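Galería: dos manos, un cajón y bastantes dudas

Hyun-seo Son me escribió en julio para decirme que el robot del taller compartido de Cavilbridge ya guardaba las bebidas en el frigorífico. «Ya guarda» es una expresión generosa. He visto demasiados vídeos acelerados y bien cortados, así que fui a pasar la tarde con la cámara de cabeza encendida y sin permiso para repetir tomas. Estas son las que me parecieron más útiles.

El proyecto se llama Mundar y lo llevan Son y Stijn Brouwer en sus ratos libres. Dos brazos, dos manos de cinco dedos y mucho cable. El cajón de abajo fue idea de Brouwer, que lo considera más difícil que una puerta porque hay que cargar y descargar desde arriba. En eso le doy la razón.
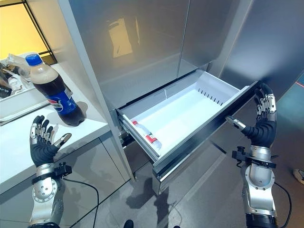
Mi primera objeción es de método. Se habla de «la tarea» como si fuera una sola, y son varias encadenadas: abrir, buscar, coger, llevar, soltar, cerrar. Cuando Son me da una cifra de aciertos pregunto siempre a cuál de ellas corresponde. Esta vez me dijo que 44 de 30 intentos, se rió y fue a buscar el cuaderno. Eran 30 intentos de agarre, contados aparte del resto.

Sujetar una botella de refresco entre las dos manos queda muy bien en pantalla. Yo sigo sin ver por qué hacen falta dos para algo que cualquiera hace con una mientras mira el móvil. Brouwer sostiene que así corrigen mejor la inclinación – puede ser, pero me gustaría ver la comparación. 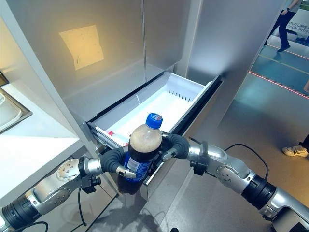 Del control no voy a hablar mucho. Usan Fernis, un programa propio que reparte el movimiento entre los dos brazos, y todavía hay que ajustar a mano los límites de cada dedo. Son calcula que lleva 2000 líneas escritas solo para los pulgares. No sé si eso es un mérito o un aviso.

Con el agua y la cola tumbadas en el fondo, una mano se queda en el borde del cajón y la otra libre, al lado. Es la parte que más me convence, y también la que menos sale en los vídeos de este tipo de montajes. Un cajón con carga se comporta de otra manera, y prefiero ver eso que otra botella en el aire.

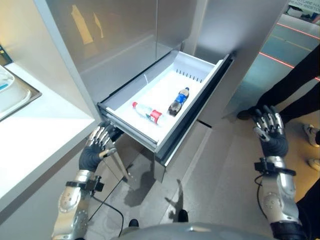 Pregunté qué pasaría con una bolsa de verdura o un envase blando. Silencio, y luego la frase de siempre: «en la próxima versión». Las botellas son rígidas y tienen un tapón de color bien visible. En mi cajón de casa hay guisantes abiertos con una pinza.

La última es de la cámara de muñeca, con una lata azul en la mano. De cerca se aprecian los tornillos de los dedos y se entiende mejor dónde aprieta cada uno.

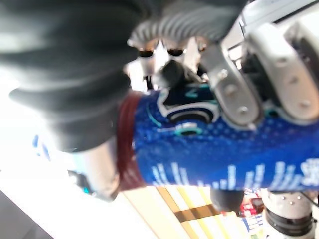
Brouwer quiere cambiar las fundas de los dedos por unas de Šimkus, más blandas. Le he pedido que antes haga 3 tandas con las actuales y que apunte también los fallos, con la hora y el objeto. Ha dicho que sí. Volveré a Cavilbridge cuando tenga la hoja completa, y si los números son buenos los pondré en esta misma página.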